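2020-01-29
Glue trials, second round

Carried on with the wood glue comparison for the Hulden stools. Three glues left in the running: the Etero white, the Aranda slow-set, and the hide glue we mixed ourselves. Same joint for all of them, a plain mortise and tenon in beech offcuts, shoulders cut on the same saw setting so I don't have to argue with myself about fit later.

Glued up 12 joints before lunch. Clamped the Etero ones for 2 hours, the Aranda ones for 6. The hide glue ones only got hand pressure and a strap, as per the Plorkeck notes. The workshop was cold first thing (heater had been left off) and the hide glue was gelling before I got the second shoulder home. Warmed the parts on the radiator shelf after that and it went better. I have put a pencil cross on the two joints done cold. They should be kept out of the averages.

Squeeze-out: Etero cleans up with a damp rag if you catch it early. Aranda stays tacky for ages and drags into the grain, and I could still see it as a pale smear after a wipe of oil. Not a strength problem but it will show on the seat rails. Hide glue comes off with warm water even after it has set, so no complaints there. 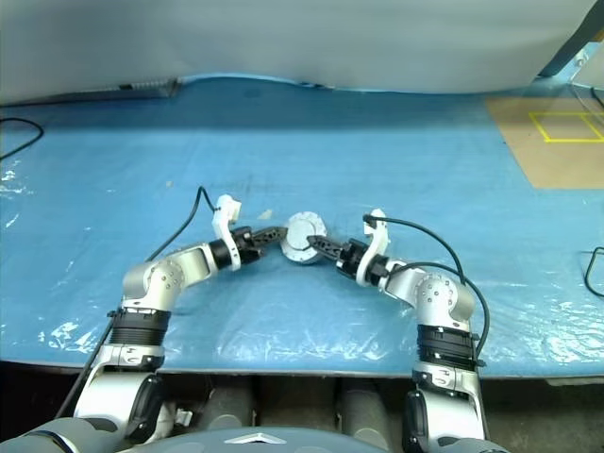
Pull tests have to wait until everything has had a full cure. Last round I broke two joints too soon and the numbers were useless, so this lot stays on the rack until February. Rack is the top one by the timber store. Please don't move the tray with the green tape, the order on it matches the table in the back of this book.

One thing to sort out before then. The tenons from the older beech board came up a touch loose, 8 of them, and the rest are from the new board and are tight. I had been blaming the saw but I think the old board has simply dried further. Need to check both with the moisture meter, which wants a new battery.

Also to do:
order more Etero, the bottle is nearly finished
find the small brush for the hide glue, or buy one
cut spare tenons from the new board only
ask Hulden whether the seat rails are oiled or painted. If painted, the Aranda smear doesn't matter and I'd leave it in the test.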